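3.2 Folding surface and garment placement

All folding trials in the Gendale study used the same kind of work surface. The table was covered with tan kraft paper, and blue painter's tape was laid across the paper to mark out a grid. We chose paper over a cloth cover after early tests at the Markivville site, where cotton shirts clung to the cloth and the lower layer of a fold was often dragged out of line. Paper also let us write notes at the edge of the table during pilot work.

The grid was put down by hand, and its cells are only roughly rectangular. We did not treat it as a measuring scale. Its purpose was to give a repeatable starting place for each garment and a simple way to record where the finished bundle ended up. Paper and tape were replaced when wear began to catch the fabric, which in practice meant every 533 folds.
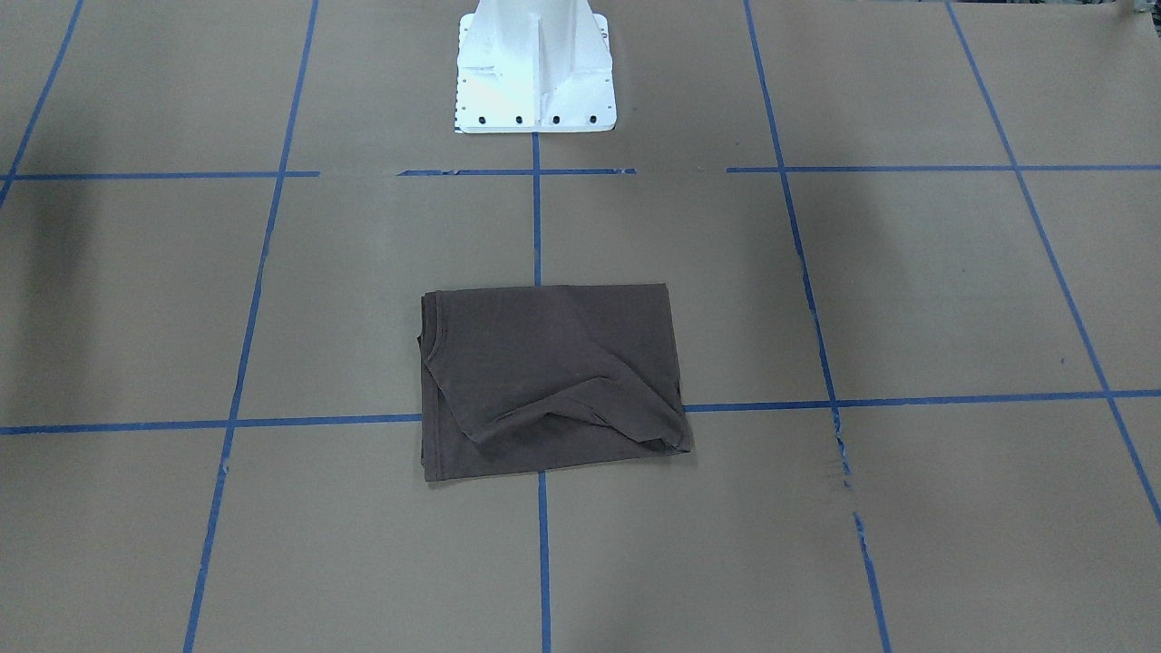 Figure 2. Work surface with kraft paper, blue tape grid and a folded dark brown T-shirt. The ribbed neckline is at the left side of the bundle.

Garments came from the Jalley set, which contains plain cotton T-shirts in 8 colors. Each shirt was washed once before use to remove factory sizing and was then stored flat. Dark shirts needed more care in scoring than light ones, as the edge between two layers of the same dark knit is hard to pick out in overhead light. For these shirts, the scorers relied mainly on the collar and the hem.

A fold was accepted when the bundle was close to a rectangle, both sleeves were tucked under, and the hem lay flat. We did not require the collar to be centered. The Parry protocol does require this, but it was written for shop display, where the collar faces the customer, and our interest was in bundles that stack well in a drawer. Small wrinkles on the top layer were ignored unless they crossed an outer edge.

In total, 4000 folds were scored. Two scorers rated each bundle separately and recorded the cell or cells it covered. Where they disagreed on acceptance, the fold was marked as unresolved and left out of the main analysis. Results by color are given in Section 4.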